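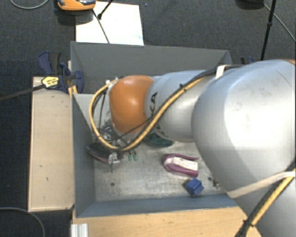

Arm over the gray bin, hose and cables running along the top side, clamp on the left wall.

Workshop Tips: Trying Out Grippers at the Bench

I have been comparing grippers since May and I'm having the best time with it! Most of what I've picked up is ordinary workshop stuff, the kind of thing you'd learn from hanging doors or rewiring a lamp, so I'm putting it on this page with the other shop tips. Skip to whichever part you need.

Clamp the bin before anything else

A bin that creeps a little with every pick will ruin a whole afternoon of comparisons. I use two bar clamps and a board for the jaw to press against. Snug them up, run the arm through its full reach with the speed turned way down, then go back and snug them again. They always take another quarter turn.

Give the hose a bigger loop than you think

The last joint needs slack. Turn the wrist to both ends of its travel by hand and watch the hose the whole way around. My first loop was short and neat and it popped off the fitting on the second twist (loud, but harmless). The big floppy loop looks silly and works beautifully. Just check that it can't snag on the fingers or the bin wall.

Tie the cables to the hose, then strap both to the arm

Cable ties for holding the bundle together, wide straps for holding it against the arm. Pull the ties only until the hose stops sliding — any tighter and you start to pinch the air line. Trim the tails after you're sure, never before. I have thrown away so many ties learning this one.

Pick a mean set of objects

Blocks are fun, and every gripper looks great on blocks. Put a shoe-like shape in there, something rounded, something with a U bend, and one tiny piece of metal. I keep 17 things in a bucket and tip out a handful for each round. The tiny ones tell you the most about the fingertips. The long soft ones tell you about grip strength, and about your patience.

Grinon or Flornell?

These are the two I've spent real time with. The Grinon fingers close quickly and are lovely on anything with flat sides. The Flornell set is slower and fussier to mount, and you need 4 screws and a steady hand, but it gets down beside a bin wall far better. For mixed piles I keep going back to the Flornell. If all you move is boxes, get the Grinon and enjoy the speed.

I ran 3,013 picks between them, most before breakfast, and changed fingertips whenever the rubber started to shine.

Controllers

The Engström box starts up fast and has big readable menus. The Grarkport has more settings than I'll ever touch, and I love it anyway — you can save one setup per gripper and swap in nearly 2 minutes. Write the setup name on masking tape and stick it on the gripper itself. Loading the wrong one is very easy at six in the morning.

Small stuff

Wipe the bin floor between rounds. Dust changes how things slide.

A sheet of white paper on the floor makes dropped screws easy to find.

Keep the stop button where your left hand already is.

Old scratches in a metal floor can hold a thin part at a funny angle, so shake the pile up before you blame the fingers.

Next I want to try suction cups on the same bucket of objects. If you've used them on anything rubbery, tell me which lip shape you liked!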